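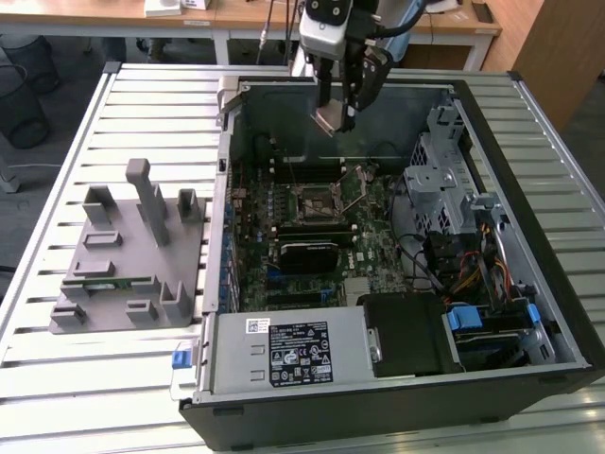
Starkunbridge, April

Parnimik opened its lab for one afternoon, and I spent most of it at the disassembly cell with Hayley Mellor, who writes the motion planning code. The work object is a desktop tower laid on its side, panel off, with the arm reaching in from above. A printed fixture tray sits to the left of the chassis, and its slots serve the planner as named place poses.

The stack is split into two processes. Perception fits a board model to a depth cloud and publishes a part list with a covariance per part. The planner, called Cundis, consumes that list and searches for approach directions. Near the rear wall of the case most directions are in collision, so it samples wrist rotation first and position second. Mellor gave the median planning time as 164 ms, with a timeout at 2 s.

Cables are the weak point. They enter the collision scene as inflated volumes, refreshed before each pick, and a bundle that shifts mid-motion is not modeled. A force threshold stops the arm in that case and control drops back to the last clear waypoint.

Ghizlane Metwally covered the tooling. Every run is logged and can be replayed offline against a new planner build. The regression set holds 35 runs, 19 of them failures kept on purpose. I asked about licensing for the replay viewer. It stays in-house until the log format is frozen.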